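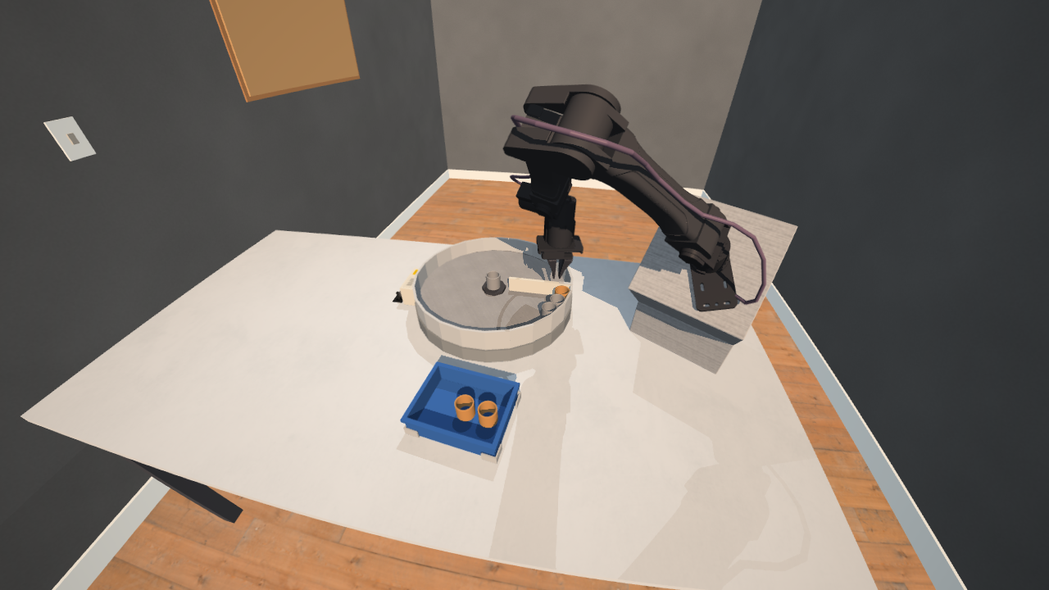 September meeting – Tulgate Neighborhood Garden

Present: most of the regulars, plus two new faces from Prandura Street (welcome!). I took the notes again, so if I got something wrong, grab me at the gate and I'll fix it. – Zane Vanags

Started at 6:45, once the extra chairs turned up.

Last month's minutes

Read and approved. One correction: it was the Trịnh family who gave us the raspberry canes, and I had written down the wrong household. Sorry, folks, and thank you – they're doing great along the back fence.

Water

We spent way too long on this one, as usual. The rain barrel by the shed leaks at the spigot and the hose doesn't reach the far beds without a lot of dragging through other people's tomatoes. I priced a longer hose and a splitter and it comes to $45 for both. Everybody was fine with that, so I'm buying them this week. The leak is a washer, we think, and I said I'd take the spigot apart and look.

There was also some back and forth over watering times. Mornings before work suit most of us, but the evening people made a fair point that the line at the tap is shorter at night. We left it open. Please just don't leave the tap running when you go chat with somebody (I have done this, I know).

Money

We have $600 in the account after the plant sale, and that's a lot better than I was expecting! The Trustik bill for the shed insurance comes out of that next month. I asked if we wanted to hold some back for compost in the spring and got a lot of nodding, so I'm writing it down as agreed.

Beds and the wait list

All 17 beds are taken. Five people are on the wait list, and two beds look like they haven't been touched since July. I'll call both families before we do anything, since one of them had a new baby this summer and may just want a hand with the weeding. If either bed does come free, it goes to the top of the list like always.

One of our new folks asked if beds can be shared. Yes! Find someone you get along with and tell me both names so I can put them on the map.

Squash bugs

They're back. Check under the leaves and scrape off the eggs – packing tape works really well for this, wrap it around your fingers sticky side out. We voted against spraying, same as last year, and anyone with badly infested vines is asked to bag them up and keep them out of the compost.

Fall cleanup

Sunday, starting at 9. Bring gloves, a rake if you own one, and something to eat with your coffee. Jobs so far: pull the spent beans, turn the compost, patch the path by the gate where the wood chips have washed out. I could use one person with a pickup to haul chips. Kids are welcome, and there's a whole bed of carrots that needs digging.

Anything else

The gate latch is sticking again, so lift it as you pull. Somebody left a blue thermos and a good pair of pruners on the bench, and I have both at my house. Garlic orders go on the sheet inside the shed door, and please print your name so I can read it.

Wrapped up at 8:15. Next meeting is same place, same time, and I'm bringing the zucchini bread whether you want it or not.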